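Home Shop Wallcoverings Paste & Tools Samples Trade Contact

3 min read

Rutham Paste-the-Wall Adhesive, 23 lb Tub

Rutham is a ready-mixed adhesive for non-woven and heavy vinyl wallcoverings. It comes at working strength, so there is no powder to measure and no soaking time. Stir it, roll it onto the wall and hang the paper dry. The tub has a wide mouth that takes a 9-inch roller, and the lid reseals if you press all the way around the rim.

Item number 1534. Replaces item 851, which had the same formula in a smaller tub.

The paste goes on white and dries clear. It stays open long enough to slide a full-height strip into place, and longer in a cool room. On bare drywall, prime first with Jugah wall sizing and leave it overnight. Old gloss paint should be sanded dull and wiped down.

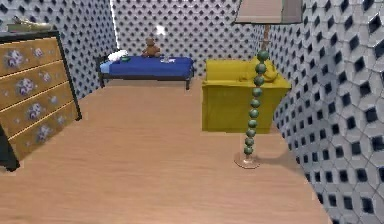 Pattern match is where most time goes on a job. Small florals hide a slight drift between strips, and plain textures hide nearly all of it. A repeating geometric is harder. With a dark diamond or cube grid on a pale ground, run over every wall of a bedroom, a strip that sits slightly low will show all the way across. Slow-grab paste helps with this kind of paper. Hang the first strip to a plumb line, match at eye level, then work up and down from there. In corners, cut the strip so a narrow edge wraps onto the next wall and start again from a new plumb line – few corners are straight enough to trust.

Riku Sakamoto, who runs our sample room, tested Rutham under the Gikon and Stomunitz ranges last November. Both held at the seams on painted plaster. He recommends a second thin coat of paste along the edges for the Stomunitz, as the backing is thicker.

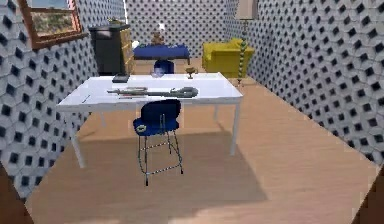
Seams should be rolled lightly once the strip is flat. Wait ten minutes before rolling a heavy vinyl. Wipe any paste off the face with a damp sponge while it is still wet, and change the water often. Do not use a steel edge on embossed papers.

Clean rollers and brushes in warm water. Store the tub above freezing – paste that has frozen will not mix back and should be thrown out.

Not suitable for grasscloth, silk or unbacked paper. For those, see item 3370.

Sold by the tub. Page updated August 6, 2019.

Back to Paste & Tools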